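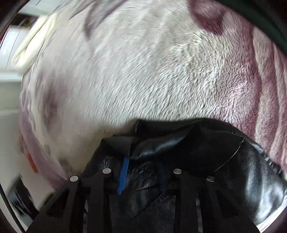
Plush blanket, cream and mauve pile.

Cutinis Project: Fiber Release from Household Laundry
Progress report to the Lavoie Fund
1 September 2020
Prepared by Lucinda Schumacher, project lead

Status

The project is on schedule for laboratory work and behind schedule for household sampling. Spending is within the approved budget. No change to the end date is requested at this stage. A change to the sampling plan is requested and is set out under Household sampling below.

Background

The grant supports measurement of the fibers released into drain water when pile fabrics are washed at home. Earlier work in the field has concentrated on garments, mostly fleece jackets and knit shirts. Throws, blankets and bath mats are washed less often but carry much more pile per item, and their share of the household total is poorly known. The project measures release by mass and by fiber length, for new items and for items already in use, and tests whether a filter on the drain hose can be maintained by an ordinary household.

Laboratory work

Both test washers at the Barkley site are running. A total of 590 wash cycles had been completed and logged by the end of August. Each cycle uses a single item, a fixed dose of liquid detergent and a cold supply. Drain water is passed through a coarse screen and then a fine membrane. The membranes are dried, conditioned and weighed, and a portion of each is kept for length measurement under the microscope.

The general pattern is as expected. Release is highest in the first wash and falls steeply over the next few. For most items it then levels off, but a minority continue to shed at a slowly declining rate with no clear plateau. These are mainly long-pile items with a loose backing. We do not yet know if backing construction or pile length is the controlling factor, as the two are closely linked in the items bought so far. Additional items have been ordered to separate them.

Spin speed has a smaller effect than assumed in the proposal. Water volume has a larger one. The delicate cycle, which many care labels recommend for blankets, uses more water and released more fiber than the normal cycle in most paired runs. This result is being repeated on the second washer before it is reported outside the project.

Blank runs (no item in the drum) showed carryover from the previous load in the early part of the program. The rinse procedure between cycles was lengthened and the affected runs have been flagged. They will be excluded from the main analysis and listed in an appendix to the final report.

Filters

The Goto filter housings were delivered complete and have been fitted to the drain lines. Capture of longer fibers is good. Capture of the shortest fraction is variable and depends on how much material is already on the mesh – a partly loaded filter performs better than a clean one, until flow is restricted and the washer reports a drain fault. A cleaning interval of 6 loads avoided all drain faults in the laboratory. It may prove too long for homes with pets, where hair is likely to load the mesh faster.

One housing developed a leak at the lower seal. The seal was replaced from spares and the housing returned to use.

Household sampling

Recruitment closed short of target. Home visits were suspended in the spring and have not resumed. Trinity Thibodeaux has rewritten the protocol so that participants can remove the filter cartridge themselves, seal it in the bag provided and leave it outside for pickup. A trial of this method in 2 homes produced usable samples from both. The main weakness was the paper laundry diary, which was filled in late or from memory. A simpler card, attached to the lid of the detergent box, will replace it.

We request approval to use self-collection for all remaining household samples. The cost is neutral. Savings on travel would cover the extra cartridges and courier pickups.

Data and reporting

Weighing data are entered on the day of measurement and checked weekly against the bench book. Length data are further behind. Counting is done by hand and remains the slowest step, and some membranes from the summer are still in storage. Additional microscope time has been booked for the fall.

Next period

Work planned for the next period is as follows:

Complete the repeat runs on the delicate cycle.
Begin testing of the items ordered to separate pile length from backing type.
Clear the backlog of stored membranes.
Issue cartridges and diary cards to participating households, subject to approval.
Replace the lower seals on all remaining housings as a precaution.

A decision on the sampling request is needed before cartridges can be ordered.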